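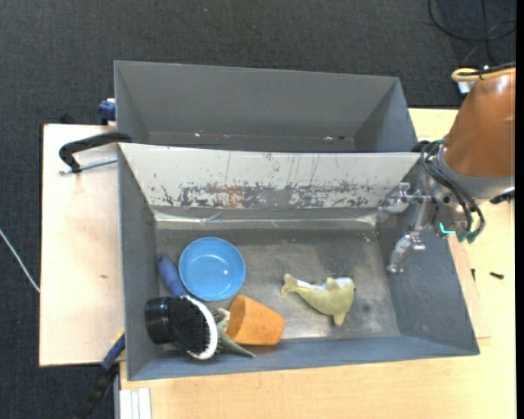
The Long Afternoon of a Sorting Robot

What a small shop learned from a season with the Plirholm bench kit

The first thing you notice when you live with a robot arm is how much of the day it spends thinking about where to put its hand. I had expected noise, and speed, and possibly a little menace. What I got, through most of a warm July, was a patient machine that leaned over a gray bin full of household odds and ends, considered them for a while, and went in after one of them the way my grandmother used to go after the last olive in the jar.

The machine in question is built around a kit from Plirholm, which sells what it calls a bench package for companies that want to find out whether robot picking is for them before they spend serious money on it. You supply the arm, or rent one. Plirholm supplies the gripper, the two bins, the cabling, the software and a good deal of hand-holding over the phone. I run a small resale and repair business in Pestberg, where boxes of mixed goods come in the back door all day long, and sorting them is the job everybody puts off until after lunch. So when the chance came to try the kit for a full rental term and write about it for these pages, I cleared a corner of the back room and said yes before I had properly measured the corner.

Setting up

Plirholm says a pair of reasonably handy people can have the kit working in an afternoon. We took closer to a day and a half, and I'd put most of that down to the clamps. The bins sit one behind the other and have to stay exactly where the software thinks they are, and the clamps that hold them are good strong ones, but they need a firm edge to bite on and our tabletop didn't offer one in every direction. We ended up adding a board along the left side and clamping over that, and after some muttering the whole arrangement held. It hasn't shifted since, even when the arm has leaned on a bin wall harder than I would have liked.

Cables are the other thing to plan for. There are more of them than the brochure lets on, and the ones at the wrist have to be left with enough slack to let the arm turn over without tugging. The manual gives this a single paragraph. I would have given it a chapter, with drawings. My advice is to run the arm slowly through its whole reach on the first day, with one person at the stop button and another watching nothing but the cables, and then do it again after you've tidied them, since tidying is when you make them too short.

Once it's bolted, clamped and plugged in, though, the software is a pleasure. It walks you through a calibration that takes less time than a pot of coffee, and then it asks you to fill the front bin with whatever you like.

What it's good at

We started with easy things, as everyone must. A blue plastic bowl from a picnic set was the first item the arm ever moved for us, and I'm not ashamed to say there was applause. Bowls and cups turn out to be friendly objects for a two-fingered gripper. One finger goes inside, one goes outside, they close on the rim and up it comes. Even a cup lying on its side gives the software little trouble as long as the open end isn't jammed against a wall.

Plush toys were the surprise. I had assumed that anything soft and lumpy would be a nightmare, and we have a great many soft and lumpy things (people will donate a stuffed animal before they will donate a teapot), but the fingers simply sink in and hold on. There was one dolphin that must have made the trip between bins hundreds of times over the summer, and it is still in good enough shape to sell, if anyone here could bear to part with it.

Over the rental we logged a little more than 2,000 picks. On our own mixed boxes, with no special arranging, the arm got the item it wanted on the first try 84 percent of the time. I want to be careful with that number, because it's ours and it comes from our sort of clutter. A shop that handled only boxes would do better, I imagine, and one that handled only scarves would probably do worse. Still, it was a good deal higher than I had guessed when I wrote my guess on the wall in June.

What it finds hard

Brushes! I had no strong feelings about brushes before this summer. The trouble is that the gripper has several bad choices and not many good ones. Go for the bristles and they bend away and spring back. Go for a fat, glossy body and the fingers slide. Let something else lie up against the bristles and the software starts to treat the pair of them as one strange animal, and will try to lift both. Plirholm sent us a software update partway through the term that helped with this, and I'd say it now sorts out two touching items most of the time, but I still find myself nudging a brush clear with a stick before I go off to answer the door.

The corners of the bin are the other weak spot. The fingers are long and jointed and need room to open, and when an item settles tight against a wall there isn't any. The arm will sometimes work a finger down along the side and scoop, and it's lovely to watch when it comes off. At other times it tries, stops, reports that it couldn't find a safe path and waits for a human being. You can set how many times it tries before giving up. We settled on 4, after some experimenting with more, which only made everybody in the room tense.

And then there's wear. These bins are worked hard, and the coating on the inside walls doesn't love being scraped by metal fingers. Scratches are nothing to worry about, but if you get down to a broad bare patch the shine of it can confuse the vision a little, especially in the late afternoon when the sun comes in low through our back window. Plirholm sells replacement bins at a price I thought was fair. I would also happily pay for a tougher finish in the first place, and I've told them so on the phone more than once.

The other kits

It would be unfair to review one kit without a word about its neighbors. Before we signed up I spent an afternoon with the Swai starter set at a dealer's showroom in Kanton. The Swai uses suction, and for flat, sealed things like books and boxed games it was quicker and tidier than anything our arm can manage. It was hopeless with a stuffed rabbit I had brought along in my bag. If your shelves are mostly flat goods I'd look there first. If you deal in the general contents of other people's kitchens and children's bedrooms, as we do, fingers are the way to go.

Would I keep it?

The rental runs for 30 days at a stretch and can be renewed as often as you please, and we renewed. As a pure matter of wages and hours, the arm doesn't yet earn its corner in a shop our size. A quick-handed person can empty the same bin in a fraction of the time while carrying on a conversation. But the arm will do it at six in the morning, before any of us has found our shoes, and it will do it again at noon with the same even temper. We've fallen into the habit of loading the front bin at closing and letting it work through the first batch while we open up, and the back room is in better order than it has been for years.

If you do take one on, ask for the longer cable set, buy a spare bin at the start, and find out how deep your tabletop is before the truck arrives. Ours was short by the width of a hand, and we had to borrow a saw.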